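Cuaderno de taller - febrero, domingo por la tarde

Hoy tocaba ropa de deporte y llegué con más ganas que orden, la verdad. Zulmira me había dejado la lista de Zasolden encima del banco: casi 200 prendas en total para todo el mes, y nosotros seguimos con las camisetas a medio clasificar. En fin, ¡a por los pantalones cortos!

Lo que he ido viendo:

1. Las camisetas se doblan bien en tres, con las mangas hacia dentro. Jaime las prefiere en dos y luego se le abren en la cesta, ya lo hemos discutido mil veces. Quedamos en tres hasta nuevo aviso.

2. El cartón plano me sigue gustando para tener a raya las prendas dobladas (Catarina quiere probar uno más rígido, que lo traiga ella).

3. Los pantalones naranjas, los de cintura elástica, tienen su miga. La goma se frunce y tira de la tela, así que hay que coger la cintura por las dos esquinas y estirarla antes de pensar en doblar nada. Y ojo con el cordón blanco, que cae por encima de la tela y luego asoma por donde no debe - yo lo metería por dentro en el primer pliegue. Las arrugas de las perneras, con la mano y paciencia.
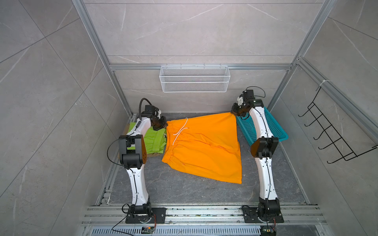
4. Pendiente: preguntar a Callum si los de 13 años van con la talla infantil o aparte, y pedir otras 30 etiquetas a Macedo.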